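Revised good practice note for hand-held gripper work

From the Methods and Standards Office, Ponddale

The second edition of the good practice note for recording table-top tasks with hand-held grippers takes effect in April. It replaces the first edition in full and applies to all recording stations at Ponddale and at our partner site, Drostora. Staff who hold a printed copy of the earlier edition are asked to return it to the office.

The note was drafted by Bernice Owusu and reviewed by Fatima Ajayi, with comments received from operators at both sites. It runs to 26 clauses, of which seven are new. The clauses most likely to affect daily work are set out in this item.

Clause 4 deals with the gripper before a session begins. The operator is to open both fingers fully, look at the faces of the pads and the mounting blocks behind them, and enter the result on the station sheet. A pad that is worn, lifting or out of line with its partner is to be changed before any recording is made. Threaded inserts in the mounting blocks are to be checked by eye and left alone. Tightening is a matter for the workshop.
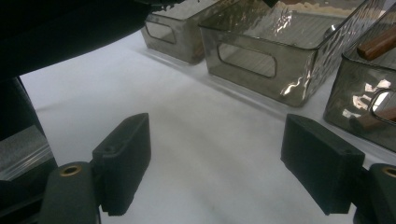 Gripper fingers open over the table, with the storage bins beyond.

Clause 9 concerns see-through and shiny containers. Tinted plastic with a rippled surface throws back bright patches of light, and these can hide the edge of an object or be mistaken for one. Stations should use soft light from overhead, and lamps should not be moved once a session has started. Where a container has handle openings, the operator should keep the fingers clear of them unless the task sheet calls for the container itself to be lifted.

Clause 12 sets out how objects are to be placed. In sorting tasks each kind of object has its own container, and the task sheet will say which. Objects left on the table at the start should lie within easy reach of at least one gripper. Long items may lie at an angle in a container, but they should not be straightened by hand during a recording. If an item is dropped, the recording is to be marked as such and kept — dropped items are useful to those who study the results, and deleting them has caused gaps in past sets.
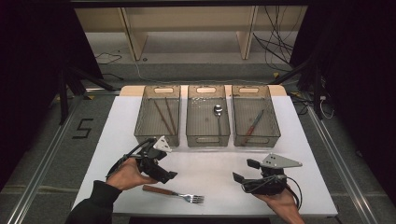 Sorting cutlery at a table station, with a gripper in each hand.

Clause 15 is new and covers items with blades or points. Knives and forks may be used only where the task sheet names them. They are to be moved with the gripper during recording, and picked up by the handle when the table is being reset. A second person should not reach across the table while a blade is in use.

Clause 18 deals with cables. Slack should hang towards the operator's side and should be long enough for the full reach of the task. Floor rails and stand legs are to be treated as trip hazards, and operators should step back from the table before turning.

Session length remains a frequent question. The limit is now up to 100 recordings for one operator in a day, with a rest after each block. The earlier edition gave no figure, and practice at the two sites had drifted apart. Supervisors may set a lower limit, and no reason need be recorded.

The station sheet has been shortened to a single side and carries the reference Lirnell 196. Earlier versions should not be used after the end of April. Completed sheets are to be filed in the Tijani register on the day they are signed.

Comments on the new edition should be sent in writing to Fatima Ajayi, quoting the clause number. Questions about pads, fittings and repairs should go to the workshop in the usual way.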